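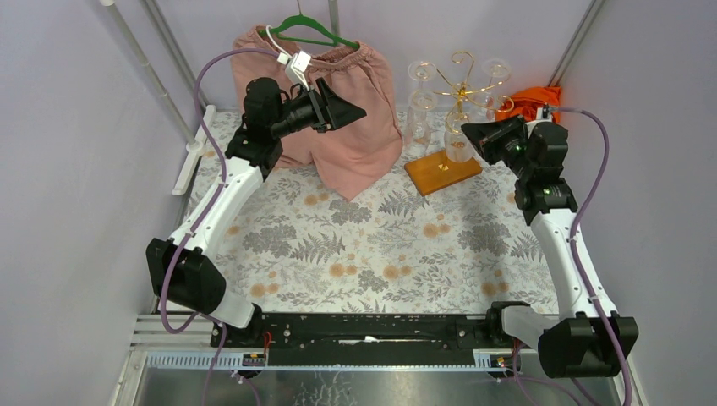

Colgar pantalones cortos de cintura elástica parece una tontería hasta que abres el armario y están todos en el suelo. La percha normal está pensada para hombros, y un short no tiene hombros. Si lo dejas colgado de cualquier manera pasa lo que le pasa a la prenda rosa de la foto, corta o larga, en su percha verde: la tela se viene abajo y acaba hecha pliegues sobre el estampado de helechos. Pliegues suaves, sí. Pero pliegues.

Vamos rápido, que hoy tengo poco rato.

Qué necesitas

Una percha de plástico de las corrientes. Dos pinzas de la ropa, mejor con goma. Y ya.

Paso 1. Sacude el pantalón

Cógelo por la cintura y dos sacudidas secas. Luego estira la goma con las manos, de lado a lado, y suelta. Repite. Así no se queda enroscada por dentro, que luego marca.

Paso 2. Dobla a lo largo

Pierna sobre pierna, costuras juntas. El tiro hace un piquito que sobresale — mételo hacia dentro. Alisa con la palma, de la cintura al bajo.

Paso 3. A la percha

Dos maneras:

Sobre la barra. Pasas el pantalón por dentro del triángulo hasta que cuelgue lo mismo por delante que por detrás. Sirve para los largos. Con los cortos, regular, se escurren en cuanto mueves la percha de al lado.

Con pinzas. Cintura arriba, una pinza en cada extremo, cogiendo barra y tela a la vez. Para esto desdobla el pantalón, que quede plano de frente. No tenses la goma! Si la dejas estirada toda la temporada se da de sí.

Paso 4. Compruebalo

Mueve la percha un poco. Si la prenda se va hacia un lado, céntrala. Y mira el bajo: tiene que quedar al aire, sin tocar el fondo del armario ni las cajas de abajo. Si toca, se arruga por ahí aunque arriba esté perfecto.

Telas resbalosas

Viscosa, satén, esas cosas. Una goma del pelo enrollada en cada punta de la barra y listo. Me lo enseñó Nour Rawashdeh en julio, cuando vaciamos el trastero, y desde entonces no compro perchas antideslizantes. También va bien un trozo de fieltro, pero se llena de pelusa.

Y si no quieres colgar

El punto gordo y el chándal, mejor al cajón. Doblado en tres, de pie, con la goma hacia abajo. Ocupa menos y no se deforma.

Otro día subo lo de las faldas, que me lo a pedido Khalil Hourani dos veces ya.

Usamos cookies propias y de terceros para mejorar tu experiencia. Si sigues navegando, entendemos que aceptas su uso. Aceptar | Configurar | Más información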